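Tamell control stack – Issue 284
Right arm stalls during hanger insertion, left arm carries on without it
Status: Resolved, watching
Component: Jorkaveo planner / bimanual sync
Site: Loltilcombe bench

Reported behaviour
On the garment hanging task, the right arm freezes partway through its approach and the left arm keeps lifting the cloth. No fault is raised. The Kuruc log viewer shows both arms as healthy the whole time, so you only catch it by watching. Happens with the orange elastic-waist garment and the green wire hanger. I haven't been able to trigger it with a rigid test bar.

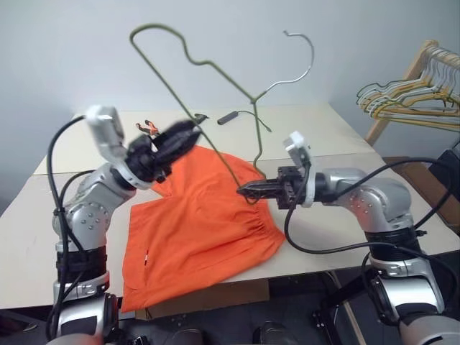

Step 1: Rule out the network
Swapped the switch port and replayed a recorded run. Same stall at the same point in the trajectory, which was great news because it meant I could reproduce it at my desk!

Step 2: Check the perception output
The hanger is bent well out of its normal triangle, and I was sure the wire tracker would be losing it. It wasn't. The fitted curve follows the kinks beautifully (really happy with the new spline code, by the way). What did look odd was the grasp estimate. With two strands of green wire between the fingers, the tracker kept flipping between them as "the" held strand, and every flip sent a new tool offset to the planner.

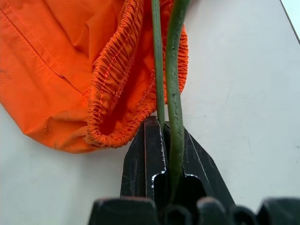 Each new offset makes Jorkaveo throw away the current plan and start over. The replan budget is 3000 ms, and in the bad runs the right arm spent all of it replanning and never moved. The left arm has its own queue and doesn't wait for anyone, so off it went.

Step 3: Fix
Two changes, both on the branch:
– grasp estimate now holds its chosen strand for 14 frames before it's allowed to switch
– sync barrier added at the waistband waypoint, so the left arm pauses if the right arm has no valid plan

The barrier was a tiny patch. The hold logic took most of the afternoon, and I'm still not in love with a fixed frame count. A confidence threshold would be nicer if anyone wants to have a go.

Result
Replayed every failed log from March and the stall is gone in all of them. Live runs are looking lovely too, with a much smoother approach into the waistband. There's still a small hitch when the barrier releases, tracked separately. Please reopen if you see the left arm moving alone again, and attach the Kuruc log with planner tracing switched on.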